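Wanted: people who don't believe in standing desks (or do, we'll take either)

Etside is looking for office workers to take part in a study of desk habits. It runs for 29 working days and pays $400, in two parts: half at the midpoint and half when you turn in your last diary page.

Every few years somebody sells offices a new cure for sore backs. First it was the big rubber ball, then the kneeling chair, then the desk that goes up and down. The claims get bigger each time and the evidence mostly comes from the people doing the selling. Henura, which makes a desk timer called the Primiseck, says its product "restores natural energy." We asked what that meant and how they had measured it. We got a brochure.

So we'd like to find out for ourselves whether a timer that tells you to stand up does anything except annoy you. It may well help. We have our doubts, but we've been wrong before, and a study that can only come out one way isn't worth your time or ours.

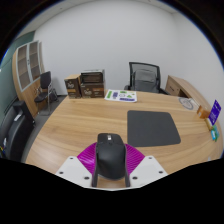
You would keep your normal job, your normal chair and your normal hours. Some of you will get the timer. Others will get a plain printed reminder card, and a third group will get nothing but the diary. You can't pick your group, so please don't ask.

We need people who:
- sit at a desk at least 30 hours a week
- are 18 or older
- have not had back surgery
- can fill in a short diary at the end of each workday, even a dull one

Please don't apply if you work for Henura or for Tjoa, the store chain that carries the timer. We'd also rather not hear from anyone who coaches people on posture for a living.

Henura is not paying for any of this. The timers were bought at full price, and the results will be posted on our site whichever way they fall, including if too many people quit for the numbers to mean much.

To apply, write to Stuart Tunstall at the Etside front office. Tell us what your job is, how long you've had it, and what you think is wrong with this study. The last part is optional, but we do read it.

Applications close 2022-07-25.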